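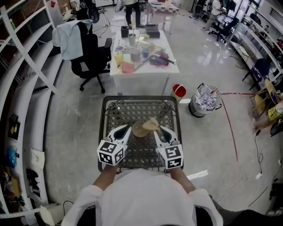 May, 3:40 pm. Clear-down of the paint table after the Erraji color tests.

Started with the bowl and left the palette and brushes for the end. The tan bowl goes on the mesh table by itself so anything loose can drop through the wire. Cloths get shaken out there too, then folded.

Order for the white table, same as last time:

- Brushes out of the white cup, rinse, lay flat on the rack by the sink
- Cups washed together, upside down on a towel
- Sponge wrung out and stood on its edge
- Both black boxes stay at the far end; check the lid on the bigger one
- Wipe the top last, cold water, no cleaner

The bin is full of paper. Needs emptying before the next session, and the scrap on the floor between it and the red bucket goes in with the rest. Bucket water goes down the utility sink, never the small one. Blue cloth on the office chair is for drying hands, so leave it on the chair.

Paper stock: 74 sheets left of the Bunell 200 gsm. Not enough for the full Grernorgate set, which needs 265. Order is in with Grusa, delivery in 5 working days. Until then use the backs of the old test sheets for mixing trials and keep the clean ones in the drawer.

Purple from the last batch dried darker than the swatch again. Try it with less water next time and write the mix on the back of the sheet. The pencil notes from the first round had smudged and I couldn't read two of them.

Still to do: new label for the brush rack, spare sponges.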